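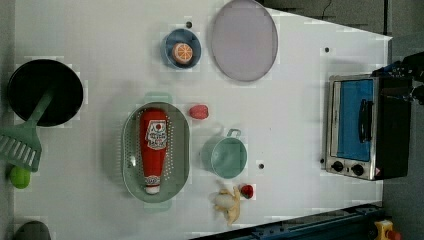
4. Setting out the Noravham kitchen play set

4.1 Put the colander on the table first, then the pan with the spatula across it.

4.2 Check the ketchup bottle. Its label has a red round emblem.
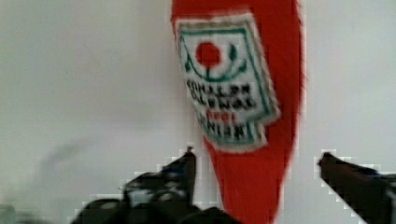
Fig. 6. Bottle label

4.3 Place the orange in the small bowl — keep the strawberry outside.
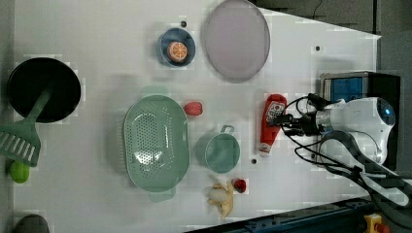

Leave a free place for the toaster oven. Caution: do not plug it in.
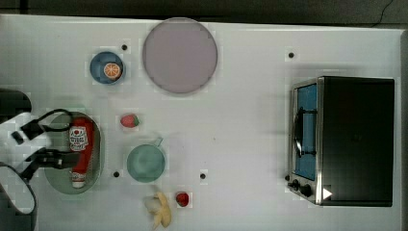
Fig. 7. Bottle on the oval plate

Related items
Udska play fruit
Memon tea set
Clalten storage box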